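Chapter 6
Moisture: Where It Comes From and Where It Goes

I want to start this chapter with my own basement, because it taught me more about water than any class I ever took. When I bought the house (a plain two-story place on Lonari Street, built on a slab at one end and over a half basement at the other), the seller told me it was a dry house. I believed him. I had looked at every wall and every corner and hadn't found a drip, a puddle or a stain anywhere.

The first September I was there, I pulled a winter coat out of a closet on the basement level and it had fuzz growing on the collar. Green fuzz! The wall behind it felt dry to my hand. I blamed the coat and washed it, then hung it back in the same closet, and three weeks later I had fuzz on two coats and a pair of boots.

What I had was a humidity problem, and I was hunting for a leak. A lot of people starting out in building care make the same mistake I did, so we're going to spend most of this chapter on water you can't see. Chapter 7 gets to roofs, gutters and pipes, and if you're itching to talk about flashing you'll have to hang on for 55 pages or so of reading and exercises. (I've tried teaching it in the other order. Students fix the gutter and stop thinking.)

Let's get some words straight first. Water vapor is water as a gas, mixed in with the air in every room you've ever stood in. Relative humidity is how much vapor the air is holding compared with the most it could hold at that temperature. Warm air can have a lot more vapor in it than cold air can, so if you cool a room down and don't take any water out, the relative humidity goes up. Keep cooling and you hit the dew point, where vapor starts turning back into liquid on whatever is coldest. Your bathroom mirror does this every morning, and so does a glass of iced tea on the porch.

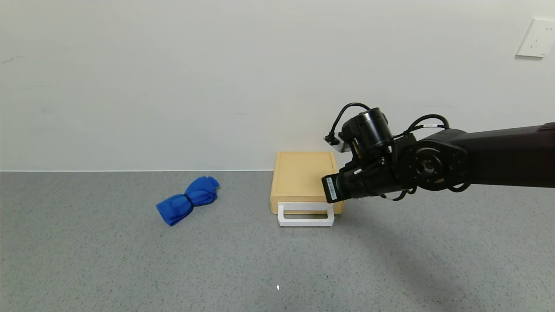

Why does a closet on an outside wall get moldy before the rest of the room does?

The closet wall is colder than the room and the air next to it hardly moves. A shut door keeps the heat out, but vapor gets through the gaps all the same, so the relative humidity at the wall climbs well past what a meter on your desk would tell you.

I love that question because the fix is so cheap. Leave the door open a few inches, pull the coats away from the wall, and get the shoe pile up off the floor. That took care of most of my trouble. The rest of it took a dehumidifier and a long talk with myself about drying laundry indoors.

Concrete deserves a few words here too. People think of a slab as solid and sealed, and it's neither. It has tiny pores all the way through, and moisture from the soil can creep up through them for as long as the building stands. Lay a rug with a rubber backing on a bare slab and you may find a damp patch under it a week later, with the floor around it looking perfectly fine. The patch was drying into the room all along, and the rug put a lid on it.

You'll meet the Pawlak house several times in this chapter. It's a single-story rental with 600 square feet of finished floor over an old slab, and I kept a log there through one whole heating season. The log has 339 readings in it, and they're all printed at the back of the chapter, including the ones I took badly. Look for the stretch where I'd left the meter on a windowsill. You'll know it when you get to it.

Before you go on, find yourself a humidity meter. A cheap one is fine, and you'll need it for Exercise 2. Put it in the room where you sleep, away from the window and the heat vent, and write down what it says when you go to bed and when you get up. Do that for a week before you read Section 6.3, and keep the door the way you always keep it.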